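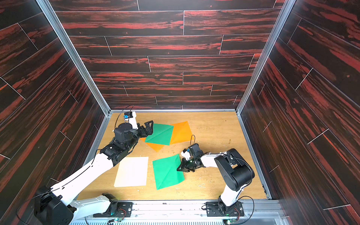

Dark plank paneling with red streaks, and a light wooden tabletop.

4 min read

Usside Two-Tap Countertop Beer Dispenser

The Usside is a countertop draft unit for homes and small bars. It chills and pours from two mini kegs at once, each with its own tap and its own pressure setting, so you can keep a pilsner on one side and a stout on the other.

Both bays take standard 5-liter mini kegs. Kegs from Brillinus and most other small breweries drop straight in. For pressurized kegs with a built-in valve, use the gray adapter in the accessory bag. For gravity kegs with a bung on top, use the black one and a CO2 cartridge.

Temperature

The cooling range is 35 to 54 degrees F, set with the dial on the back. Both bays share one cooling plate and will always sit at the same temperature. If you are pouring two very different styles, set the dial for the colder one and let the other warm up in the glass for a few minutes. A keg put in at room temperature needs 9 hours to reach the lowest setting. We suggest chilling it in the fridge overnight first.

Pouring

Rinse the glass with cold water. Hold it at an angle under the spout and open the tap all the way. A half-open tap makes foam, and so does a line that has been sitting warm. The first glass from a new keg usually has more head than the ones after it.

If the foam doesn't settle down by the third glass, lower the pressure one step and wait 20 minutes. Wheat beers are livelier than lagers and often want the lowest setting – check the label on the keg if you're not sure.

Once tapped, a pressurized keg keeps for up to 30 days in the unit. A gravity keg run on CO2 is best finished within two weeks.

Cleaning

Each tap comes off with a quarter turn. Run warm water and line cleaner through the tubing after every keg, then rinse until the water is clear. The drip tray is dishwasher safe. The taps are not. Replacement tubing is sold in packs of 4 (part number 3080) and should be changed once a year, or sooner if it turns cloudy.

In the box

Dispenser with two taps
Two sets of keg adapters
Drip tray
Cleaning brush and one bottle of line cleaner
Power cord, 6 feet

CO2 cartridges are not included. The unit takes 16-gram threaded cartridges.

Tap handles

The standard handles are plain black. Units shipped since September have the wider thread and will also take the McGrath and Cumia handle sets, sold separately. Older units need a thread sleeve, available from the parts desk at no charge – have your serial number ready. It's printed on the underside, next to the rating plate.

Placement

Leave 4 inches of clear space behind the unit and on both sides for the fan. Keep it level and out of direct sun. The Usside is for indoor use only and should not be built into a closed cabinet.

Warranty is two years on the cooling system and one year on taps, seals and tubing.

Page updated December 12, 2022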